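Hard water and the domestic kitchen

Limescale costs little to prevent and a good deal to ignore, writes Larysa Kostiuk
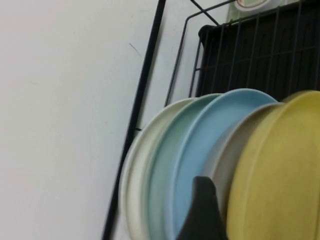
Water hardness is a measure of dissolved calcium and magnesium, most of it picked up as rain passes through chalk and limestone. In the supply zone serving Tierney the level is high enough to leave scale in a kettle within days. When hard water is heated, calcium hydrogencarbonate breaks down and calcium carbonate comes out of solution. The deposit sticks first to the hottest surface available, usually the heating element.

Evaporation has a similar effect at room temperature. A film of water left to dry on glazed crockery deposits whatever minerals it held, and repeated cycles build up a dull white bloom. Wiping with a cloth removes the water before the minerals settle.

Paora Ruawai has serviced softeners for Trekard for 14 years. The usual domestic unit passes water through a bed of resin beads charged with sodium. Calcium and magnesium are held on the resin and sodium is released in exchange. Once the bed is spent, it is flushed with brine and the waste goes to drain.

"Most faults I see are settings," Ruawai says. "The unit was set for one household, the household changed, and the programme stayed as it was."

His firm's survey of the district covered 1064 homes, of which 87 had a softener fitted. In four of those the bypass valve had been left open after plumbing work, so that hard water was going straight to the taps.

Where no softener is fitted, citric acid remains the simplest treatment. It dissolves carbonate scale readily, though strong solutions should not be boiled, as calcium citrate may form and is harder to shift. Acid should be kept off marble and other limestone worktops, which it will etch. It must never be mixed with bleach.

Fitting a softener does not normally mean changing the drinking supply. A separate unsoftened tap is usually kept at the kitchen sink.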